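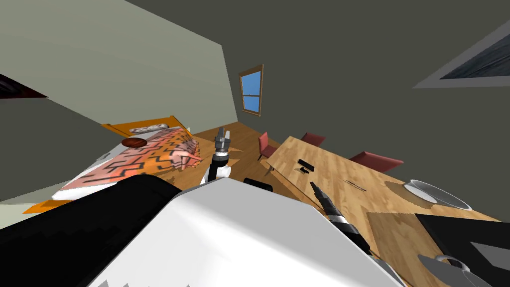
How often should a down comforter be washed?
Once every one to two years is enough if it is used inside a cover, and the cover itself goes in the wash every two weeks.

My own interval is two years. I wash in February, when the laundromat in Nirndale is quiet before 7 a.m. and the large front loader is free. A home machine with a center agitator is a bad choice. The post bunches the fill and can tear the baffle stitching.

Procedure, with the settings I used last time:

Check every seam first. A hole the size of a pinhead will pass a surprising amount of down once the fill is wet. I close small ones with a 77-weight needle substitute, meaning whatever thin one is in the drawer, and cotton thread.

Warm water, delicate cycle, half the normal amount of detergent. I used Furnov, unscented. Seren Meredith uses Morsy and reports the same result with more foam. No fabric softener. Run the rinse twice.

Spin speed: the machine goes up to 1,000 rpm. I stop at the medium setting and run the spin a second time.

Drying takes far longer than the washing. Low heat, three hours, stopping every 30 minutes to break up clumps by hand. Fouad El Sherbiny asked in the comments on the pillow post whether tennis balls help. They do, slightly. Clean ones.

The fill feels dry well before it is. Let it cool for ten minutes, then squeeze a corner near the stitching. If it feels cool or lumpy, put it back in.

Storage is a cotton bag, 100 percent, no plastic. Vacuum bags save shelf space and crush the loft. The Pamov bag I bought is a bit short for a queen size, so the zipper needs two hands.

Wool next month.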